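16 June 2019
Desk caddy, cleaning and layout, continued from Hilde's page

Hilde wants to settle on one organizer for all the Zumbridge desks and has more or less picked the white one with four compartments. I'm not sold. Spent the morning with it on the white table, plus the calculator and a yellow cloth.

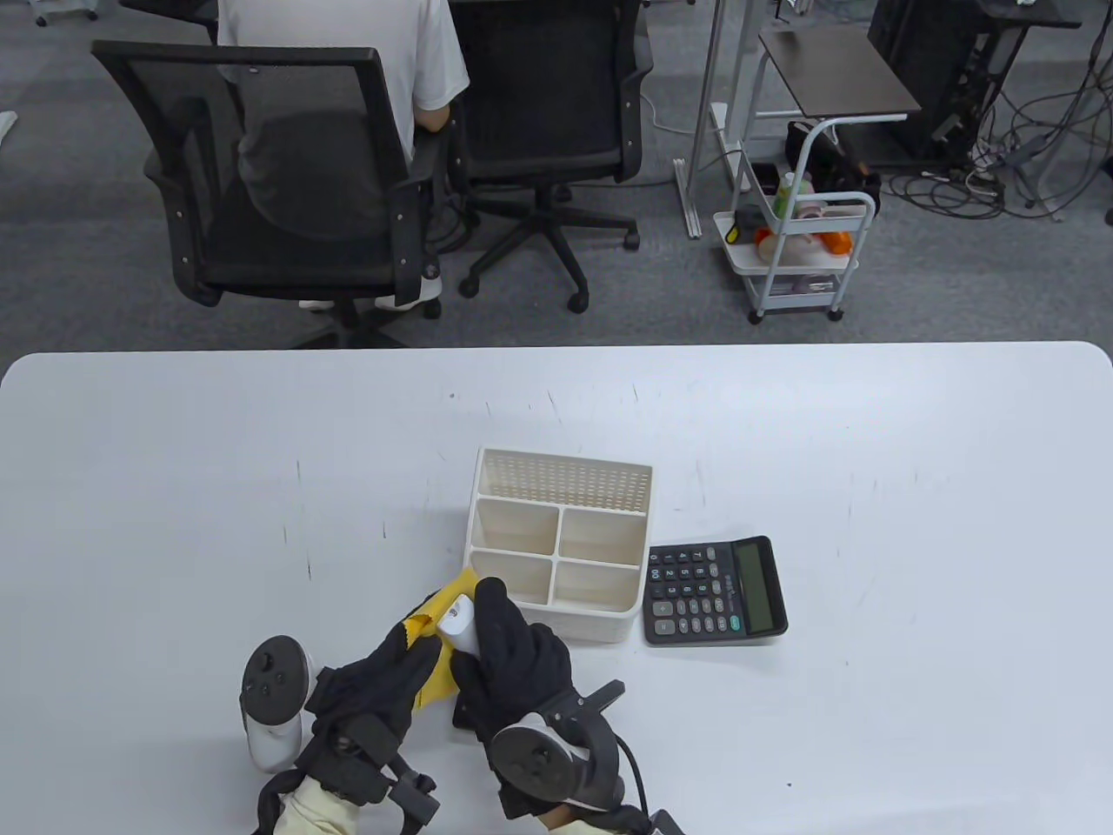
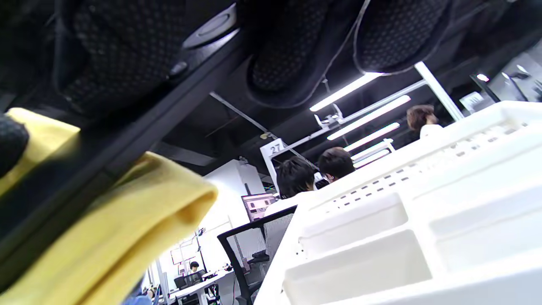 White organizer and yellow cloth, both shots. Calculator in the first only.

Claim 1, from Hilde's notes: "wipes clean in seconds." The flat outside, sure. Inside the compartments I don't believe it. Square corners, and a folded cloth doesn't get down into them unless you push it with a pen. Floor says use a brush. Then it isn't a wipe, it's a wash, and we should write that down as what it is.

Claim 2: the holes are for "airflow." Airflow for what, paper clips? I expect they'll collect dust. Check again in October before anyone repeats this to Stevens.

Claim 3: the calculator "has a place." It has a place next to the caddy, on the table, which is where it was before we bought a caddy. Maarten wants to stand it up in a front compartment. Tried it, hated it, you have to lift it out every time to add two numbers. Leaving it flat on the right.

The cloth: pinked edges are supposed to stop fraying. Tímea washed 5 of them and thinks they held up. I'd like to see them after a few more washes before I agree. No opinion yet on yellow.

The tabletop is scuffed and has small dark specks on it. Need to find out if those come off before we blame the cloth for leaving them. Hanneke suggested the Skunutard cleaner. Try a corner first, please, not the middle.

To do
- brush vs. cloth, same compartment, same dirt
- ask Vutoleck if they sell it without the holes
- hold the order for 172 until Hilde and I have talked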